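Re: [workshop-chat] Can a machine tidy a floor yet?
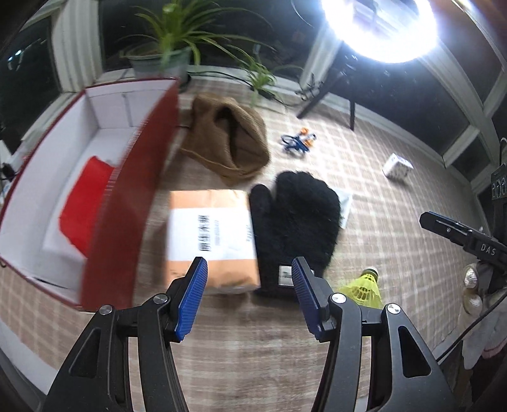

1. The job itself

On the carpet there's a black mitten, a brown knit hat, a padded envelope, a white plastic bag that's all crumpled up, and a yellow shuttlecock lying on its side. The red box on the left is open. Anyone on this list would have that lot put away before the kettle boiled. My question is what you'd pay for something to do it for you, and how long you'd put up with it while it tried.

An earlier message said:

> Skornura reckon the tidying skill will be ready by February. They've
> had 1,000 practice runs at picking things up and the arm now gets soft
> items right most of the time. I can't see why people on here are still
> so gloomy. Washing machines were laughed at too.

A washing machine is a drum with a tap. You carry the clothes to it, you sort them, you take them out and you hang them up. All the clever bits are still yours, and that's the part being sold to us now.

I've no quarrel with 1,000 runs. I'd like to know how many different mittens. When we had the Caputo arm on trial at the Skekville unit it could lift a glove off a bench all day long. Then someone left a glove half over a carrier bag and it brought up both, and put both in the glove tray. The log called that a success. We ran it for 4 weeks and I wouldn't have let it near my own hall floor.

2. What "most of the time" means

Say there are 25 things on the floor and it gets most of them. You still have to walk over, look, find the ones it missed and check the ones it didn't. I timed myself against the Caputo on a bench of odds and ends and it took 135 seconds longer than I did, before I'd put right its mistakes.

Then there's the matter of where things go. Picking up a hat is one problem. Knowing whether it belongs on a peg, in the wash or in the bin is another, and I haven't seen a word about that from Skornura or from the Iris people either – their last notice was all about grip.

3. What would change my mind

A plain film of one go, no cuts, on a floor the makers didn't lay out themselves. Thin bags and knitted things included. Leave the failures in and show the clock.

If anyone has seen such a thing, post it and I'll watch it to the end. Until then I'm keeping the trial money for a new bandsaw blade.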